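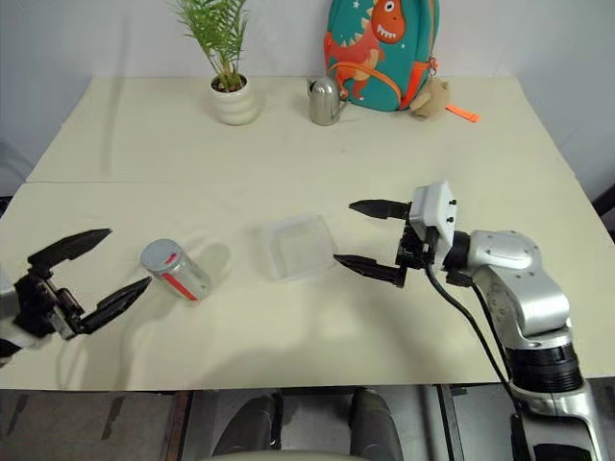 Ticket: jar episodes rejected at upload
Station: Kastell, two arms
Status: open, sulking

Target for the jar-and-container set is 500 good episodes. We recorded 40 this morning and the Kilix checker threw out 7 of them with "object lost." The jar has not left the building.

Tried so far:
Restarted the checker. Same 7, so at least it has convictions.
Replayed the rejects in the overhead view. Jar in plain sight the whole time.
Replayed them in the wrist view. Blurry jar, then an error. 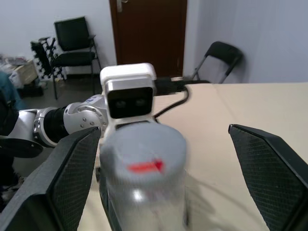

Wrist camera

The checker wants a sharp outline, and up close it doesn't get one. Raised the blur limit and reran: 2 rejects left. Both are my driving, and I have deleted them with dignity.

Still to do: ask Rultlow whether the new limit can be set per camera. Please don't touch the global setting, it took me all of lunch to find it.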